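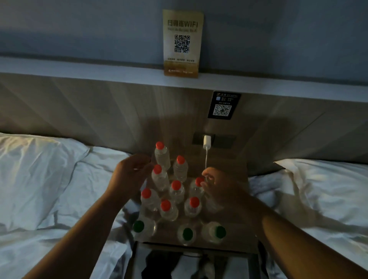
Week 2: Learning two-handed tidying from a head view

Notes to go with the lecture. They're a bit fuller than what I said out loud, since I ran out of time at the end and galloped through the results (sorry!). If you missed it, read these first and then the Skunero write-up, in that order, or the write-up will make very little sense.

Where we'd got to

Last week was all one-arm picking from a fixed overhead camera. Lovely problem, very clean, and a long way from a hotel bedroom. This week the camera moves up to head height and looks down over the arms, there are two hands, and the job is bottles of water on a bedside table. You have tall bottles and short ones, see-through plastic, caps in different colours, and everything standing close enough together that a careless finger takes out a neighbour.

I like this task a lot. It sounds dull until you try to write down what "tidy" means.

Why bottles are a pain

Clear plastic is the first headache. A depth camera fires its pattern at the bottle, most of it goes straight through or bounces off somewhere silly, and you get a hole where the body should be. The cap comes back fine because it's solid and coloured. So the learner ends up leaning on caps, and from a head view that's quite a sensible thing to lean on - you're looking down at them anyway. The trouble comes when a hand passes over the top and hides the very cap you were tracking.

Second headache: the arms get in their own way. One hand reaches to the back of the group and its forearm covers half of what's in front. Fotis Sfakianakis calls this "self-shadowing", which I've pinched for the rest of the course.

Third, and people always underrate it, the surroundings. Pillows, duvets, a charging cable dangling down near the table. None of that is part of the task, but a network has no idea what's part of the task until you give it enough rooms to work it out.

The method, without the algebra

Skunero is imitation learning, so we record somebody doing the job and train a policy to copy it. At each step the policy sees the head view plus the joint positions of both arms, and it puts out a short chunk of future movement for both together. It carries out the first part of the chunk, looks again, and makes a new one.

The clever bit (Tyyne Valtonen's idea, and I wish it had been mine) is how the two hands share the work. Before each chunk the policy picks a leading hand. The other hand still moves, but it's penalised in training for coming near any bottle the leading hand is going for. You don't script who leads. The labels come from the recordings: whichever hand next touches a bottle was the leader, and you work backwards from there.

Have a think about what happens when both hands touch at nearly the same moment. We'll do that one in the seminar, and I want proper arguments!

The data

The first batch was 1380 demonstrations, all in the mock bedroom at Vornville. A second batch brought it up to 2659, this time spread over real rooms at Kokham with different bedding, headboards and lamps. Same task, same instructions to the operators. Please note that the second number is the total, because last year half the class added them together.

What came out

With the first batch only, the policy did nicely in Vornville and fell apart at Kokham. It would hover over the right bottle and then close the fingers a little short, again and again. With both batches the hovering mostly went away. You might say well, of course, more data. So they also trained on a mixed set cut down to the size of the first batch, and that still beat Vornville alone in the new rooms. Variety was doing a good share of the work there.

The leading-hand trick helped most with the crowded layouts and made hardly any difference with the sparse ones. I'd have guessed that, but it's nice to see it.

What still goes wrong: bottles at the back, when a taller one stands in front. Graham Hollis has tried adding wrist cameras and I'm told it helps, though I haven't seen the numbers so I won't promise anything.

For the seminar

Read the Skunero write-up up to the ablations. Skip the appendix unless you enjoy that sort of thing.

Sketch a labelling rule for the near-simultaneous touch case. Half a page is plenty.

Bring one everyday object you think would be worse than a water bottle, and be ready to say why. Last year somebody brought a wet bar of soap in a sandwich bag, so dry things only, please.

Seminar groups are with Marjorie Treloar as usual, in the Lockwood room.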